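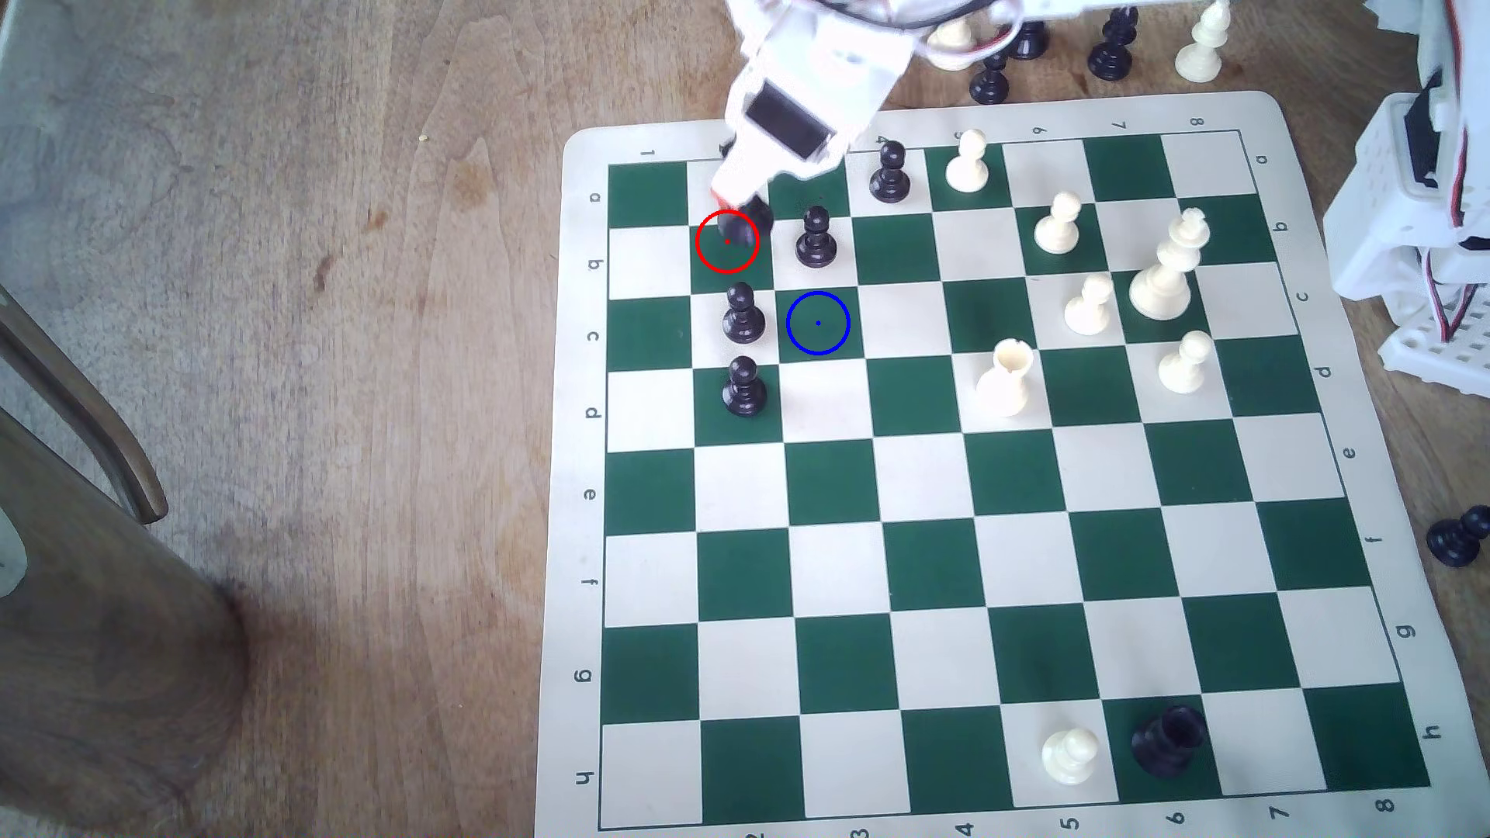

Why I Still Lose to My Neighbor, and Why I Want to Keep It

My neighbor Bořivoj Charvát has beaten me at chess almost every week since I moved to this town. He is a retired bus mechanic and he plays slowly, with one hand on his knee. I have won against him 19 times, and I remember most of those evenings better than I remember my birthdays. I would like to use them to speak about a thing that worries me, the way we now treat every hobby as a second job.

When I learned the game, in my grandmother's kitchen, there was one book in the house and it had lost its cover. We did not know what our level was. My uncle was stronger than my father, and my father was stronger than me, and this was the whole table of results. Today a beginner has a rating before he has finished his first coffee. He knows that he is 1,000, and that the person on the other side is also 1,000, and if he loses he sees the number go down while the king is still on the board in front of him.

I don't say the number is a lie. It is a good number, people cleverer than me worked on it. What I dislike is what it does to the conversation. At our Monday evenings in the back room of the library I used to hear, "Show me what you did with the knight." Now I hear, "What are you online?" A young man, Wian Chauke, came to us last winter and asked this of everybody, very politely, going from chair to chair. When he came to Bořivoj, Bořivoj said he was on the second floor, next to the elevator. Wian lost to him twice that evening and stayed until they turned off the lights.

The same thing has happened to running. My colleague Štefánia Holub ran for years along the river because she liked the river. Then her children gave her a watch. Now she comes to the office and tells me that her Sunday was bad, and when I ask if it rained she says no, it was a beautiful day, but she was slow. I know people who cannot read a novel without adding it to a yearly total, so they choose short novels. I know a man who bakes bread and keeps a table of temperatures, and he gets nervous if you eat a slice before he has written down something about the crust.

Somebody will answer that measuring helps you to improve. Of course it helps. I worked 2,000 tactical puzzles in one year, on a page where a little bar filled up with green each day, and I became better at puzzles and a little better at chess. But I also remember that in June of that year I stopped going to the library for some weeks, for the reason that an evening there did not move the bar. I was sitting at home alone, training for a game with other people. It took me too long to see that this was strange.

I believe the word "improve" has become too big for the place we gave it. At work I accept it. My employer pays me and he may ask if I do the thing better than last year. A dentist should improve, and a pilot. But who is waiting for my Sicilian Defense to be better? There is no customer. If I play it badly, Bořivoj takes my pawn and is happy, and he offers me a plum from his bag.

There is an older word that I like, in English it is "amateur," and it comes from the Latin for one who loves. In my language we took the same word and we also made it into an insult. When we say that a piece of work is amateur, we mean that it is poor. I think we lost something when this happened, and the loss is now being sold back to us in small pieces, with a subscription.

I am not against ambition in a hobby. Julián Alcaraz, who is fifteen and the strongest player we have, studies endings at breakfast and it gives him joy — you see it on his face when he finds the right square. For him the numbers are a kind of fuel. My complaint is that the tools are made as if we all were Julián. There is no setting for a person who wants to be the same next year, a little older, in the same chair.

Last week I lost again. I had a good position, two strong bishops, and then I looked too long at the clock and forgot about his rook on the open line. I did not write down the moves. Walking home, Bořivoj told me that he had been afraid of the bishops, and we stood a while in front of our building and talked about where I should have put them.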